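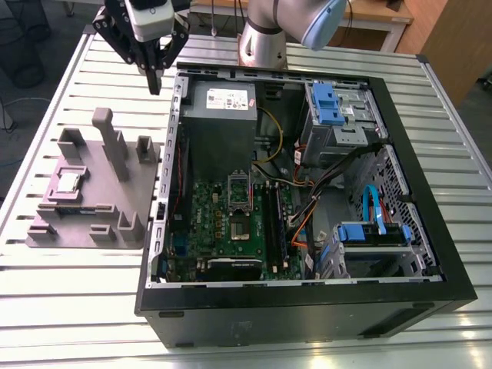 Commenter on my last post says don't bother, a Dell that old should be stripped for the drive and the rest dropped at recycling. Fair point! Several of you said the same, one person in all caps. But I'd already started, and I'm stubborn, so.

Quick post because I have to be out the door by 5. The tower came from the Farnmont surplus sale, one of a pile, and I wanted a boring machine to keep our photos and the recipe scans on. Boring is good. Boring doesn't need a graphics card.

Side panel off first. Lay it down flat, work from above, much easier on the back than crouching next to it on the carpet like I did last time. Ground yourself. Touch the bare metal of the case, then touch it again when you come back from getting coffee.

Processor out, socket open. Please please don't poke around in there. Don't wipe it, don't blow on it, don't set a screwdriver across it "for a second". I ruined a board that way in April and I am still annoyed about it. Lever up, leave it alone until the new chip is in your fingers and you've found the little corner mark.

Memory next. Two slots on this one, long black ones. I'd ordered a pair of sticks from Starura and only one showed up in the envelope, so I've written to them and am waiting. It'll run on one. Slower, whatever. 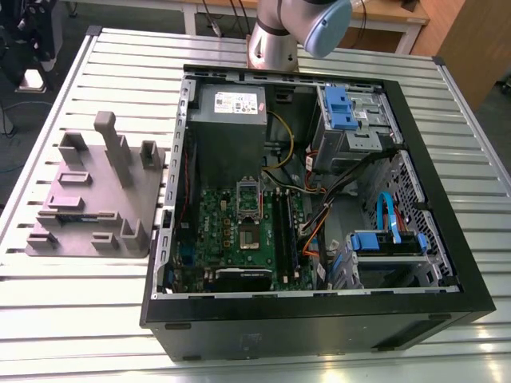

Push the clips all the way open before you put the stick in, line up the notch, then press both ends evenly until it clicks. It takes more force than feels polite. If it won't go, it's backwards. Take it out and turn it around, don't lean on it.

Cables were the part I was dreading. Black ones, orange ones, red ones, and that yellow one looping down off the power supply like it has somewhere else to be. My rule is I don't unplug anything I haven't written down. Page in a notebook, a rough sketch of teh board, a number by each plug. Took me 17 minutes and saved me at least an evening. I like the blue bits in these old Dells btw, the drive rails and the latch on the optical cage. You can tell somebody wanted you to find them.

Power supply stays. I went back and forth. There's a Priltero unit in my closet I was going to swap in, but the one in here has the 80 PLUS mark on its label and I'd rather spend the time on the drive. If you do keep the old one, don't open it. Leave the box shut. Unplug it from the wall, wait, work around it.

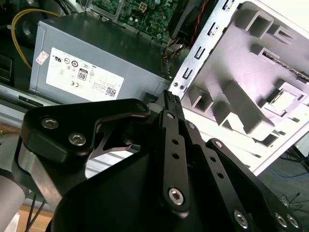
The power supply and its label, 80 PLUS logo included.

Still to do:
new processor, paste (small blob, not a smear)
second stick if Starura ever answers
drive, probably the Brouwer one from the drawer
dust, so I can stop thinking about dust

Spent so far: 13 dollars for the tower and my patience. Somebody asked what I'd do with it if it doesn't boot. Strip it for the drive and drop the rest at recycling, ok, you win in that case.

More when the chip gets here. Gotta run, comments are open, be nice abuot my cable sketch if I post it.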